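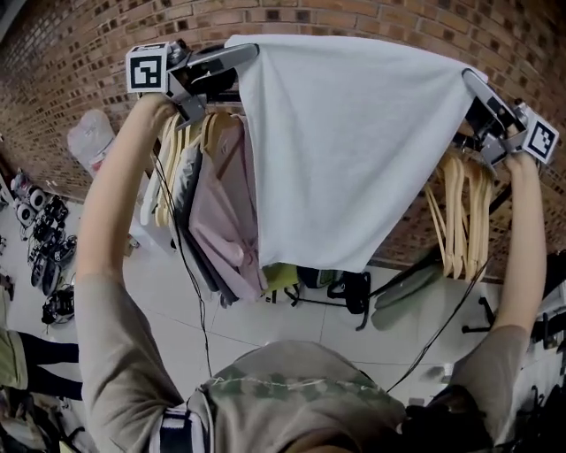 **Figure 3.** White cloth held open by two corners above a clothing rack. The sheet is broad at the top and narrows toward its lower edge.

## 4. Moisture Release from Laundry Dried Indoors

### 4.1 Scope of this section

The preceding section treated moisture from cooking, bathing, and breathing as sources with known schedules. Laundry is harder to place in that scheme. A load hung indoors releases water over many hours, the rate changes as the fabric dries, and the total depends on how the load was spun before it was hung. Building codes in the study region do not list indoor drying as a separate source. It is folded into a general allowance for household activity, which makes it difficult to tell whether a damp bedroom reflects a weak exhaust fan or a rack placed next to the bed.

We studied 148 apartments in three towns: Sevik, Aveditz, and Gurgate. All are in buildings of similar age with masonry walls, replacement windows, and mechanical exhaust in the bathroom only. Apartments with a vented tumble dryer were excluded at enrollment. Apartments with a condensing dryer were kept if the household also used a rack or a line, and were flagged in the data.

### 4.2 Drying as a two-stage process

Drying of a hung textile is usually divided into two stages. In the first, the surface of the fabric stays wet, and the rate of water loss is set by conditions in the air next to it: temperature, vapor pressure, and air speed. In the second, the surface has dried in patches and water must move through the yarns before it can leave. The rate then falls, and the structure of the fabric matters more than the air.

For the first stage we write

*E* = *h* · *A* · (*p*s − *p*a)

where *E* is the rate of water loss, *h* is the mass transfer coefficient, *A* is the exposed area, *p*s is the vapor pressure at the fabric surface, and *p*a is the vapor pressure in the room. The surface temperature lies below room temperature while the fabric is wet, so *p*s must be taken at the surface and cannot be read from the room sensor. We solved for it from a heat balance on the fabric, neglecting radiation from the walls. Including radiation changed the result by less than the uncertainty in *h*.

For the second stage we used a linear decline in *E* with remaining water content. More detailed forms are available, and one with a quadratic term was tested on the chamber data. It gave a slightly better fit for heavy terry and a worse one for thin cotton sheeting. The linear form was kept for all fabrics.

### 4.3 Exposed area

The exposed area *A* is the least certain term in the equation. Published estimates often take twice the flat area of each item, one for each face. This holds for a single layer hanging clear of its neighbors. It does not hold for an item folded over a rail, where the two inner faces are close together and exchange little air with the room, or for items packed on adjacent rails.

The shape an item takes also depends on where it is supported. When a cloth is held by two corners, most of its area faces the room on both sides, although it can narrow toward the lower edge and some wrinkling remains (Figure 3). The same cloth laid over a rail has half its length on either side, with a gap close to the diameter of the rail. On racks with flat slats the gap is wider than on racks with thin wire rails, and the inner faces contribute more.

We represented these cases with an exposure factor applied to the two-face area. The factor is one for a single layer with free air on both sides. For folded items it was found by fitting the first-stage rate of each test item in the chamber against the rate of the same item hung as a single layer. Wrinkles were not modeled. In repeated trials with the same towel, shaken out before some runs and hung directly from the spin cycle in others, the differences in the first-stage rate were within the scatter of the trials.

### 4.4 Chamber measurements

The test load consisted of cotton towels, cotton sheeting, and mixed shirts. The towels had a surface weight of 558 g/m², at the heavy end of what households in the study reported owning. A heavy towel was chosen because it has a long first stage and gives a clear estimate of *h*. All items were washed several times before the first trial to remove finishing agents, which slow the uptake of water in new terry.

Each item was soaked, spun, weighed, and hung. The rack stood on a platform scale read by a Monti logger. Air temperature and relative humidity were measured at rack height and near the ceiling, and air speed was measured with a heated probe beside the rack. The chamber door stayed closed during a run. Readings were averaged over 30 minutes. Shorter averages showed the cycling of the chamber's humidity control, and longer ones blurred the change from first to second stage.

Runs were ended when the mass had not changed between two successive averages. This endpoint is drier than what most people would call dry. Residents asked to bring a towel to the point where they would put it away usually stopped earlier, with a small amount of water left in the hem and the woven border. That water is released later, in the closet or drawer, and it is not counted in the results below.

### 4.5 Household measurements

A platform scale under the rack was not practical in occupied apartments. Residents move racks from room to room, add items partway through, and take dry ones off. We asked each household to weigh the load after spinning, in its basket, and again when it was taken down, and to record the times and the room used. Sensors logged temperature and humidity in the drying room, the main bedroom, and the bathroom. Window opening was recorded by contact switches.

Records were rejected if the second weight was missing, if the load had been split between rooms, or if the time of hanging was entered after the time of removal. A load hung on a Friday evening and taken down at some point over the weekend was common. In such cases the recorded interval is much longer than the drying time and cannot be used to find a rate, but the total water released is still valid. These records were kept for the moisture balance and left out of the rate comparison.

### 4.6 Results

First-stage rates in the chamber followed the expected dependence on vapor pressure difference for all three item types. The fitted value of *h* for towels was higher than for sheeting at the same air speed. We attribute this to the looped surface, which adds area that is not counted in *A*. No attempt was made to separate the added area from any change in the boundary layer.

Folding had a larger effect than fabric type. Towels folded over thin rails lost water more slowly throughout the first stage, and the second stage began earlier at the outer faces while the inner faces were still wet. The combined curve has no clear break, and fitting it with the two-stage model gives a transition point with little physical meaning. For folded items we report the total drying time and the peak rate only.

In the apartments, the total water released per load depended mainly on spin speed. Households using the highest setting on their machine brought noticeably less water to the rack. Room choice had little effect on the total but a strong effect on peak humidity. Small bedrooms with the door closed reached the highest values, and in Sevik these coincided with the hours in which window surfaces were coldest. Apartments in Gurgate showed the lowest peaks. Residents there more often dried laundry in the bathroom, where the exhaust fan was available, although many had switched it off for part of the drying period because of noise.

Opening a window shortened drying in cool, dry weather. In June the outdoor vapor pressure was close to the indoor value, and the effect on drying time could not be distinguished from that of air movement alone.

### 4.7 Limitations

The household weights were taken on kitchen or bathroom scales of differing quality. We checked each scale once with a reference mass and applied a constant correction, which does not account for drift or for a scale set on carpet. The exposure factors come from a single rack design with thin rails, and carrying them over to wall-mounted lines or radiator racks requires caution. Drying on radiators was reported in Aveditz during the heating season. It raises the surface temperature well above the value assumed in Section 4.2, and those loads were excluded from the rate comparison.

The moisture balance also treats room air as well mixed. Paired readings at rack height and near the ceiling differed in the first hours after hanging, most clearly in rooms with closed doors. The source terms passed to the whole-apartment model in Section 5 use the mean of the two readings in the chamber and the single wall sensor in the apartments.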